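Blog > Living in Davport > Small things

My second winter of learning to cook

When I moved from Cáceres to Davport I could cook three dishes, and two of them were eggs. I was not worried. I believed that in a new country one eats outside, with colleagues, late, as we did at home. Then I saw that in Davport the kitchens close when I am only beginning to feel hungry.

So this is a post about eating alone, and about how I slowly became less bad at it. 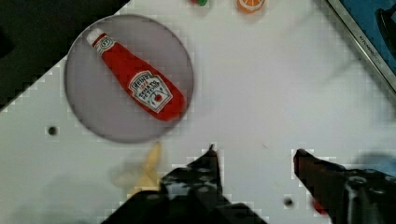
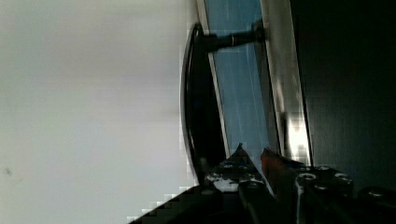 The first months I ate standing up. I would open the refrigerator, take something, and look at my phone until it was finished. My friend Celeste Salinas called me one evening in February and asked what I had for dinner, and I had to think. She was quite angry with me. She said that a person who cannot remember her dinner did not have one, and she made me promise to sit down at seven every evening with a real plate.

I kept the promise badly at first. But sitting down has a strange effect — if you sit, you want that the food is worth the chair. I bought an onion, then a bag of onions. I learned that my pan was too thin and burned everything in the middle, and that lentils forgive almost any mistake except too much salt at the beginning.

My neighbor Arvid Engebretsen helped me also, although he would not call it help. He is from a family where soup is made on a large scale, and he cannot reduce a recipe. He brings me a pot, I return it washed, and a week later it comes back full. From him I have learned to put the dill at the end and to cut the carrots thicker than I think is correct.

There are things I still miss. The paprika in the supermarket has color but no smell, so my mother sends me the smoked one, wrapped in socks. The bread I have accepted. The tomatoes I have not, and in winter I buy them in a can and feel no shame.

Last month I invited people for the first time. Seven said yes, and I own two good chairs. We ate chickpeas with spinach, my grandmother's way, with fried bread crushed into the sauce, and Arvid asked for the recipe. I wrote it for him with the quantities for four persons. He looked at the paper for some time and asked if he could multiply it.

I am trying rice next. Mine comes out like glue, and Celeste says that I touch it too much. If you have advice, please write to me, but simple advice, for one small pot.

Contact | © Living in Davport | Back to top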